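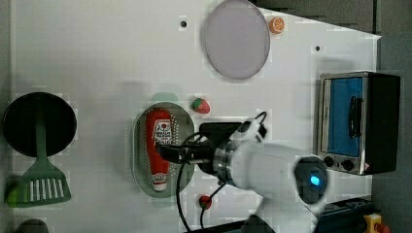

The rules at Killia fit on one sheet of paper, taped at eye level beside the door. Tyyne Manninen wrote the first version in April, after she found that three operators had three different ideas of what counted as a finished run.

Killia teaches robot arms to handle kitchen items, and it sells the recordings. A recording is only useful if the buyer knows how it was made. "We had good operators and bad notes," Manninen says. "The sheet is mostly about the notes."

Before the arm is powered

The operator checks that the emergency stop is within reach and that nobody is leaning over the table. Cables get a look too. They must have enough slack for the arm to turn, and they must stay off the items.

Then comes the layout. Plates, pans and toy food go down in a new arrangement for every run, and the arrangement is saved under its own number. Hae-won Sun, who reviews the files, once rejected 84 runs in a single batch when the layout numbers had been copied from the day before. The batch had 438 runs in it.

During the run

One person drives and one person watches. The watcher doesn't talk except to say "stop," and any stop ends the run. A bottle in a colander is a fair test of the grip rule: the fingers go to either side of the item, and the operator lines them up in the wrist view before closing.

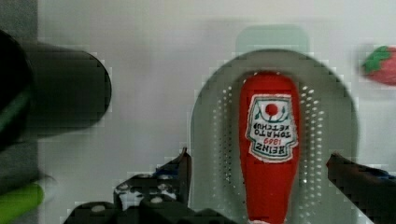
After the run

Failed runs are kept. They are marked as failed, with a short reason, and they go in the same folder as the rest. Martti Juntunen argued against this at first on grounds of storage cost. He now writes the clearest failure notes in the building, according to Sun.

Operators change places after 8 runs. The sheet is reviewed after every 1,000, and the next review will take up a request from Lærke Gunnlaugsson to add a line on lighting.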